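Subject: Re: [supper-list] Napkins, again
From: Leilani Haverford

Replying below, with the original trimmed, as it ran long and half of it was about parking.

> I have ironed the last napkin I intend to iron. We own 100 of
> the white ones, they come back from every supper looking like
> something used to stop a leak, and then they sit in my hallway
> in a bag until I weaken. Can we please decide before October
> what goes on the tables at Clelbridge? Paper is fine by me. So
> is wiping our hands on our trousers.
>
> Also, can somebody settle which way round the knife goes? Two
> tables had it on the left last time and one had it in the
> glass.

The parking I leave to braver people. On napkins, I have views, and I've had them since the Bramwell supper, where we put out paper ones next to an open door and spent the soup course chasing them across the lawn.

My vote is for colored cloth, printed if we can get it, and no iron. White napkins show every crease and every beet. A busy print forgives nearly everything. I have a drawer of mismatched ones at home, including a few so loud that guests assume they were a gift, and I've never had a complaint about wrinkles, only about my choice of wallpaper.

For the rest of the setting I'd keep it very plain. One plate, one fork, one knife, laid straight. The dark plates look better on a white table than the cream ones do, and they let you get away with a noisier cloth. We don't need the dessert spoon lying sideways across the top like a drawbridge. It gets knocked off by the first person reaching for bread, and dessert is usually something you can pick up anyway.
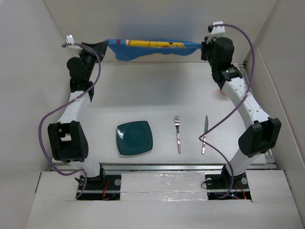 Do the fork and knife have to go on opposite sides of the plate?

At a formal dinner they do, fork left and knife right, with the blade turned in toward the plate. For our suppers both can go on the right, side by side, which leaves the left free for bread and elbows.

As for the knife in the glass, I'm fairly sure that was table four, and I'm fairly sure it was done on purpose.

Practical matters. Gremik has plain cotton ones in packs of 33, a number that I can only assume somebody lost a bet over. Three packs gets us to 99, so one of us will have to bring a sleeve. Irkanau does printed ones, but the smallest order is 500, and I don't want to be buried with the leftovers. The third way is that everyone digs out 2 from home, we mix them up, and we call it a look. They'd go back to whoever claims them at the end of the night, and whoever claims them washes them.

Folding: once across, then once again, and down on the plate. I will not be doing swans. I did swans for my cousin's wedding and by the time the doors opened most of them had become slugs.

If you have strong feelings, reply to the list before the next planning call. If you have strong feelings about fish knives, please write to me privately so I can delete it in peace.

I can take the white ones off your hands in the meantime. They'll make decent dish towels.

Leilani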